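Drinks storage for small kitchens
Speaker notes, Wirwood staff kitchens session, September

Slide 1
Say hello, check the back row can hear. Mention handouts are by the door.

Slide 2
Start with the Cellthorpe kitchen. One fridge, 4 shelves, 200 people in the building. Cans used to go in wherever there was a gap. Old ones went to the back and stayed there. Ask who has the same problem.

Slide 3
Explain the sloping rack. Cans lie on their sides in lanes. You load at the top and take from the bottom, and the next can rolls down. First in, first out. Say that a clear rack lets people see what is left before they open a new box.

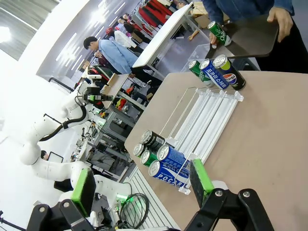 A clear can rack on the table, cans at both ends.

Slide 4
Mixed lanes or one drink per lane? Most of the room will want one drink per lane. It looks tidier, but the popular lane empties by lunch and the others sit full. At Cellthorpe we gave cola two lanes and let the rest share. Pause for questions, keep it short.

Slide 5
Figures. Cellthorpe got through 904 cans in the first month with racks. Tautahi, which is the bigger site, got through 1362. Neither site bought a second fridge.

Slide 6
Practical points. Measure the shelf depth with the door shut. Load the rack on a table first, then see how heavy it is before lifting it. Wipe the lanes when they are empty, as sticky lanes stop cans rolling. Tall slim cans need a narrower lane, so take one along when you go to buy.

Slide 7
Vuvau kitchen is next to be done. Sign-up sheet for a visit is on the side table. Coffee at half past ten.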